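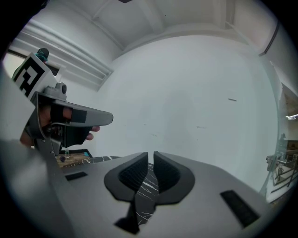

Figure 1. Two hand-held grippers during a recording session, with the marker card on top of the one at the left.

Comparing two sets of finger pads on a hand-held gripper

8/21/25
By a second-year project student, Grisitz College

1. What the project was for

The department has used hand-held grippers to record picking tasks since last November. A person holds one in each hand, does the task, and the recordings are used later to train an arm. The fingers are changeable, and we had been given a second type of pad without much information about it. My project was to find out which type gave more recordings we could keep, and whether it made any difference to how well the grippers were tracked.

The two types were the Prendura pad, which came with the grippers, and the Esisier pad, which is softer and bends further when it is squeezed. I did not test either of them on the arm. That was in the first plan but the arm was needed for other work for most of the summer.

2. Equipment

Both grippers have a trigger handle, a camera that looks out past the fingers and a printed marker card. The cards are read by a program called Dunstan, version 2, which works out where each gripper is. The camera has a very wide lens, so it sees most of the room as well as the fingers. This helps with tracking but it also means that lights and windows get into the recordings.

The objects were small household things of the kind you would find on a table, with both smooth and rough surfaces. I kept to one set for the whole project. A few were swapped out in the first days after they proved too wide for the jaws to open round, and the recordings from those days were thrown away before the main test began.

3. Method

The plan was for 2,000 recordings, half with each pad. One recording was one object picked up with one gripper, passed to the other, and put down inside a taped square. The same operators did both halves. We changed the pads at the start of a session and never during one, as changing them means the fingers have to be lined up and the jaw zeroed again.

A recording was kept if the object was passed over without being dropped and if Dunstan held both grippers from start to finish. If either of these failed it was marked with the reason. Dropped objects were marked by the operator at the time. Lost tracking was found afterwards by a script.

I should have written the rule for a "drop" down earlier. In the first sessions one operator counted an object that slid and was caught again as a drop and the other did not. We agreed that a slide was allowed, and I went back through those recordings and marked them again.

4. Results

We finished all 2,000. Of these, 1,503 were kept. Tracking was lost in 261, and the rest were drops. Where a recording had both faults I put it under tracking, because without tracking it cannot be used for anything.

The Esisier pad had fewer drops. The difference was clearest with smooth, rounded objects, which tended to turn in the Prendura pad as the second gripper took hold. With flat objects there was little between them. The Esisier pad was slower to let go, and operators said they had to open the jaw further than they expected before the object came free. Two of the light objects were often carried out of the square because of this. They still counted as kept under my rule, but someone training an arm might not want them.

The pads themselves made no difference to tracking that I could find. Lost tracking was spread evenly over both halves. 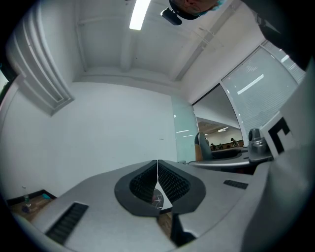
Most of the lost tracking came from how the grippers were held. Operators lifted a gripper to check that the fingers had closed properly, and for that moment the card was turned away from the other camera. In Figure 2 the gripper is up, with the fingers nearly together, and a marker shows on the grey panel at the right while a bright ceiling light comes into view near the top. I looked through the lost recordings for lifts of this sort and found them in most. Asking people to keep the grippers low and look down at the fingers brought the number of losses down in the later sessions.

The other cause was fingers over the card. This happened more often with tired operators, who let the hand creep up the handle.

5. Problems with the test

The order was not mixed enough. More of the Prendura sessions came early, when we were all less used to the task, so some of its drops may be down to practice. I would now swap pads every other session from the start.

Wear was not measured either. The Esisier pads looked a little shiny on the inner face by the end, and I do not know if they grip as well as they did when new.

6. What I would recommend

For passing smooth objects from one gripper to the other I would use the Esisier pad. For placing things accurately I would stay with the Prendura pad until the slow release has been looked at. Whichever is fitted, new operators should do a short practice on keeping the grippers low before any recordings are saved.

The marked list of recordings and the tracking script are in the project folder, along with the fitting notes for both pads. The fitting notes for the Esisier pad are mine and have only been tried by me.

Last updated: section 5 reworded, spelling corrected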